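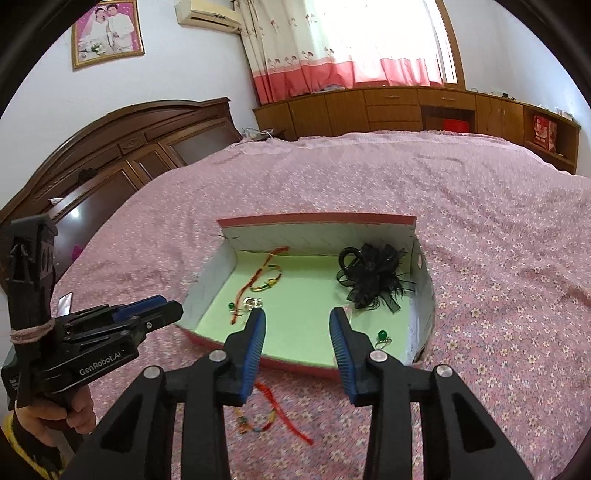
Section 4. Sorting small jewelry into the tray

The Traddale tray is a shallow cardboard box with no lid and no dividers, so the order inside it is whatever you make it. Set aside one evening. Owners of larger collections (200 pieces and up) should set aside a second evening and lower their expectations.

1. Put the tray on a bed or a towel. Dropped rings roll on hard floors, and they roll toward the vent.

2. Empty your pockets, dishes and coat linings next to the tray.

3. Place rings toward the front, stones up. Keep charms with them, close but not stacked.

4. Coil string bracelets loosely and lay them at the back. Tuck long tassels under the coil.

NOTE: Do not knot the tassels to save space. You will not get them out again, and Wellness Mode (Section 7) does not cover this.

5. Give hair pieces with mesh or feathers a back corner to themselves. Lay them flower side up.

CAUTION: Feathers catch on ring settings. Keep at least 2 inches between them. Birnance customer service has heard every version of this story and can offer sympathy only.

6. Check the bedspread for strays before you lift the tray. Patterned fabric hides small things very well — run your palm over it.

7. Carry the tray level, with both hands. It has sides, but they are low.

If you have one earring left over, see "Single Earrings," Section 9. It is our longest section.

Revised in July by Oratile Shabalala and Lachlan Ngata.

We use cookies to remember your preferences. Accept all | Manage settings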